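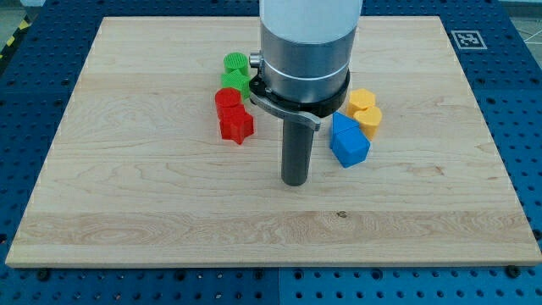
*Maple, with one small dark knot.*

I have wanted a decent cutting board for as long as I've had a kitchen, and this November I finally gave in and started reading about them, and wow, people have feelings about cutting boards.

My old one is plastic. It came from a supermarket in Delwood the week I moved in, and it has been through the dishwasher so many times it rocks like a little boat. You chop an onion and the whole thing goes clack, clack, clack. I got used to it, the way you get used to a squeaky stair, until my sister came to stay and asked how I could stand it.

So, wood. Maple seems to be what everybody ends up recommending - hard enough to last, not so hard it wrecks your knives. Then you have to choose between edge grain and end grain. Edge grain is the long strips glued side by side. End grain is the checkerboard kind, it's heavier, and it costs a fortune. The kitchen store on Cudeck Street had an end grain one for 600 dollars! I put my hand on it and then took my hand right off again.

They also had a nice edge grain board for 100, which I went back to look at twice. I like being able to see the strips. And I like a knot, too, though the man at the counter told me most people dig through the pile for one without.

The part I hadn't thought about was oil. You're supposed to rub in mineral oil when it's new, let it sit overnight, wipe it off, and do it again until the wood stops drinking it up. After that it's once a month or whenever it looks thirsty. I can barely remember to water the fern. But I bought a bottle anyway, and 20 minutes with an old T-shirt and the radio on sounds pretty good to me.

Other stuff I picked up: dry it standing on its edge, never leave it in the sink, and use salt and half a lemon if it smells like garlic. I'm keeping the plastic one for raw chicken, clacking and all.

Next I need to do something about my knives. The big one couldn't get through a tomato last night, it just sort of leaned on it. If you know anybody who sharpens near Delwood, leave me a comment - the hardware store quit doing it in the spring.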